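Kneath Home Forum > Furniture & Surfaces > Care and Finishing

Pale wood tabletop: oil it, wax it, or leave it alone?

Posted by drornora_attic
37 replies hidden by your filter settings. Showing top 3.

I have inherited a table by the usual method, meaning my sister moved and it didn't fit in the van. The top is a very pale wood, creamy going on gray in places, smooth and matte. I like it a lot. I have owned it for two weeks and have already become the kind of person who says "coaster" in a warning tone.

My sister has no idea what's on it. She thinks the previous owner "put something on it once." She also thinks it's ash, or maybe oak, and she once identified a goose as a swan, so I'm not building on that.
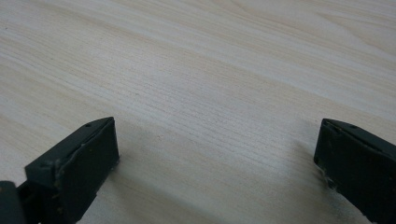 What I want is for it to survive breakfast without turning the color of a cough drop. Every oil I've tried on other things has gone yellow on me, including a cutting board that now looks like it smokes. The man at the hardware store on Kireck Street sold me a can of something and told me it would "bring out the grain." I would like the grain to stay where it is. The can is unopened, and I have the receipt.

So: is there a finish that keeps pale wood pale? And how do I find out whether there's already something on there?

Sorted by most helpful

Tavion Dunleavy

Do the water test before you buy anything else. Put a few drops on a spot you don't care about, the underside if it's the same wood, and wait ten minutes. If the water sits up in beads, there's a finish on it. If it soaks in and leaves a dark patch, the wood is bare or whatever was on it has given up. The patch should fade as it dries.

If it's finished and you like how it looks, leave it alone. Damp cloth, dry cloth, done. I know that's a letdown when you've already been to the store.

If it's bare, get a water-based matte polyurethane and read the label for "non-yellowing" or "clear." Oil-based poly goes amber, and so do linseed and most Danish oils. Water will raise the grain, so wipe the top down with a damp rag first, let it dry, and sand lightly by hand, always along the grain. Thin coats, three of them, with a light sanding between. Try the whole routine on the underside first and look at it in daylight. Lamplight makes everything look like honey and you'll blame the wrong can.

Take the other can back.

estance_mike

just wax it. I've waxed mine every February for years and it's fine. there's one ring on it but that was there before, or possibly it was me

pinch_of_borax

Wax looks lovely and protects against roughly nothing. A hot mug goes straight through it. It also makes life difficult if you decide on polyurethane later, which won't stick over wax until you've scrubbed it all off with mineral spirits and said several things you regret.

I'd go with Tavion on the water test. One more thing on sanding: don't let anyone talk you into starting at 100 grit on a top that's already smooth. You want 220 or finer and a light hand. And nothing in the 4000 range either, whatever the polishing crowd tells you. That's for people who want to see their own face in the soup.

Comment from drornora_attic

Did the test underneath. It beads. So my sister was right that somebody put something on it once, and I'll be hearing about that until one of us dies. Can returned, $38 back, spent it on coasters.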